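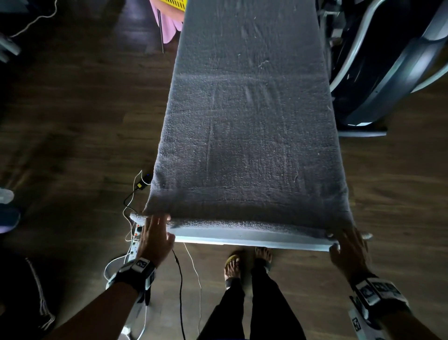 *The grey one, laid out along the board. It's a good deal longer than it looks in the cupboard.*

I have been meaning to write about towels for such a long time that my sister has stopped asking. When I first started this blog I promised her a post on how we do the washing in this house, and then I got distracted by marmalade, and by the business with the back gate, and after that by the whole saga of moving the spare bed. So, towels at last! Put the kettle on, I do go on a bit.

We had a sort-out in the new year. Everything came out of the airing cupboard and went on the landing, and there it sat for two days while we stepped over it. Some of those towels had been with me since my first flat in Livden, and a couple had gone so thin you could have read the paper through them. The worst went to the dog rescue, who were very nice about it, and the rest were given a proper wash and a second chance.

My friend Filipa Mendes put me right on the washing part. She ran the linen room at a guest house called the Barreto for years, and she was quietly horrified when she saw how much softener I was using. It coats the loops, she told me, and then they don't drink up the water any more. Her way is a wash at 60 with half the powder you think you need, no softener at all, and a good hard shake of every towel before it dries. I was sceptical (I do love a nice smelling towel) but I tried it on the bath sheets first and I have to say they came up lovely. They smell of nothing much, and I've got used to that.

The shaking I rather enjoy. You take hold of two corners and give it a crack like a sail. It frightens the cat.

Then there's the board. You don't need to iron a towel, and I never do, but I like to lay the big ones out along it and smooth them with the flat of my hand before I fold. My mother did it on the kitchen table with a blanket underneath. You pull the end straight, run your palms down to get rid of the worst of the creases, and pick off the bits while you're there. Grey shows every speck of fluff, I should warn you. I bought grey because the woman in the shop said it was practical, and I have been picking white lint off it ever since.

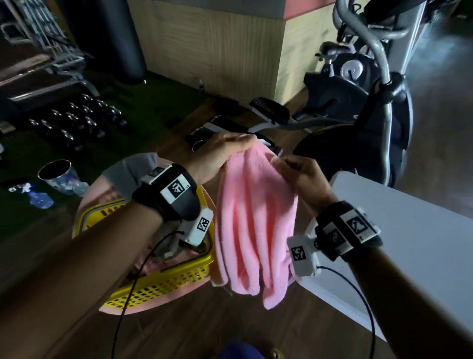
*Page last changed: 10 February 2025*

Pink was my own choice and I stand by it. The yellow basket I've grown very fond of too, holes and all, and it has a pink basin with it, so between them they brighten up wash day no end. We do the folding in the room with the exercise bike and the dumbbells. I had plans for that room, you know. It was going to be a little study with a proper desk and a lamp, and then the bike arrived and the mat went down, and now it is where we keep fit and sort the laundry, usually with somebody's water bottle left on the mat. I get more exercise out of the laundry, if I'm truthful, but the bike is very handy company.

For folding I go in half lengthways, then in half again, and then into thirds, so that the fold faces out on the shelf and all the raggedy edges are at the back. Filipa rolls hers. We have had words about this! Rolling is all very well if you have deep shelves or a nice big basket by the bath, but ours are narrow and the rolls just come bowling out at you when you open the door. Hand towels I only fold the once and then in thirds, and flannels go in a shoebox, any old how.

A few of you wrote in after the last post to ask about the shelf liner. It's the plain cotton sort from Otico, the little household shop next to the chemist's, and it comes off the roll by the metre. I cut mine with the kitchen scissors and it isn't straight. I did look at the cedar-scented kind from Usurura as well, but it made me sneeze in the shop and that settled the matter.

One thing I still haven't solved is what to do with the odd ones. There's a striped beach towel that matches nothing, and a tiny one with a duck on it that was my nephew's, and he is now taller than the door. I can't part with the duck. It lives on the bottom shelf on its own, and gets washed with the others whenever I remember, though it hasn't been near a wet child in years.

In April I'm hoping to get the line up outside again, weather allowing, and then everything will come in stiff as a board and smelling of the garden, and all my careful smoothing will have to start from scratch. I'll write about pegs then. I have opinions about pegs.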